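Home | Forums | New posts | Search | Log in

Forums > Food and Drink > Snacks for film night, what do you put out?

Started by gekeo_fan, 2021-05-02

gekeo_fan: Having people round again finally. Not cooking. Crisps, dips, cans, done. Last time I did hot food, was February, missed half the film. So what goes with tortilla chips that isn't salsa out of a jar?
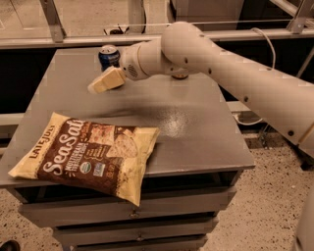 Tortilla chips, out on the table

brirnlow: Guacamole. Made that afternoon, no earlier, goes brown. Lime and salt, leave teh garlic out.

Kulton363: Disagree, garlic is the whole point. Half a clove, grated. And warm the chips up, 4 mins in a low oven, completely different thing.

brirnlow: Warm chips go soft by the titles. Tried it. Waste of an oven.

Kulton363: then your oven's too low. Mine stay crisp for up to 3 hours

gekeo_fan: ok no fighting. Bean dip? Tin of black beans, cumin, blitz it. Cheap. Plain salted chips are best for that imo, flavoured ones just clash. Drinks wise I only do cans, less washing up.
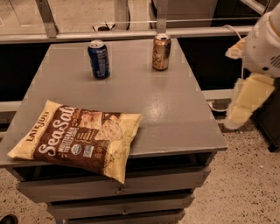
Vávra: Plain salted every time, yes. But bean dip needs something sharp or its just paste. Pickled jalapeños, plus a spoon of the brine.

brirnlow: Seconding the brine. Still no garlic.

gekeo_fan: Brine it is. Off to the shop, will report back

Related threads
Best dip for a crowd
Popcorn: pan or microwave?
Freezing avocados, worth it?
What's in your snack cupboard (1,348 replies)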